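4.2 Choosing a position for the room sensor

The Dredness room sensor measures temperature and humidity and reports to the Jikier controller every 5 minutes. Its readings decide when the dehumidifier starts and stops, so a badly placed sensor will make the whole system run too long or not long enough. Read this section before you fix anything to the wall.

You will need the sensor, the adhesive pad or the two screws from the accessory bag, a tape measure and a pencil.

1. Pick an interior wall in the room where people spend most of the evening. Exterior walls run cold in winter and give a false high humidity reading.

2. Measure 1639 mm up from the finished floor and make a light pencil mark. The template on the inside of the carton lid is printed to this height.

3. Check that no supply vent, radiator or baseboard heater is within three metres of the mark.

4. Check for open water nearby. Aquariums, pet dishes, humidifier trays and bowls left standing on a table all raise the reading locally.

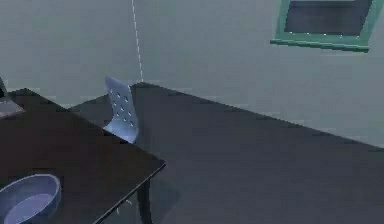 Gijs Dijkstra wrote in after the first edition of this guide to say that step 4 should mention houseplants as well. I had the sensor on a bookshelf next to two big ferns and the dehumidifier ran all night, every night. Moving it to the hallway side of the room fixed it, and the reading dropped by 5 per cent.

Note: Plants are now covered by the same rule. Keep the sensor at least 200 cm from any plant that is watered daily.

5. Hold the sensor at the mark for one full minute and watch the signal light. Steady green means the controller can hear it. Flashing amber means the signal is weak; move along the wall a little at a time and try again.

6. Fix the sensor with the adhesive pad (smooth painted walls) or the screws (plaster, brick or textured finishes). Press the pad firmly and leave it alone for an hour before you clip the sensor on.

CAUTION: Do not drill within a hand's width of a light switch or receptacle. Wiring usually runs straight up or down from the box.

4.3 Sources of heat inside the room

Appliances give off heat while they are running and some keep giving it off on standby. Floor lamps, game consoles, cable boxes and amplifiers are the usual ones. The rising air spreads as it climbs, so the wall directly over an appliance is a poor place even when the sensor is well above it.
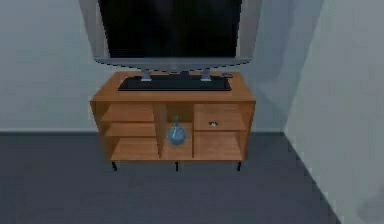
The controller averages the last three readings and ignores a single odd one, but it cannot correct for a sensor that is warm all evening. Warm air reads as drier air, and the dehumidifier will shut off early. With a large television standing on a cabinet against the wall, keep the sensor off that wall altogether and use the one beside or opposite it. If there is no other wall, call Baert support before mounting.

7. After mounting, leave the system in Learn mode for three days. Keep doors and windows as you normally would.

8. On the controller, open Settings, then Sensors, then Compare. A difference of more than two degrees between the sensor and the controller's own reading means the position should be changed. Go back to step 1.

Note: The Iduvside model has no Compare screen. Put a household thermometer beside the sensor — not touching it — and read both after half an hour.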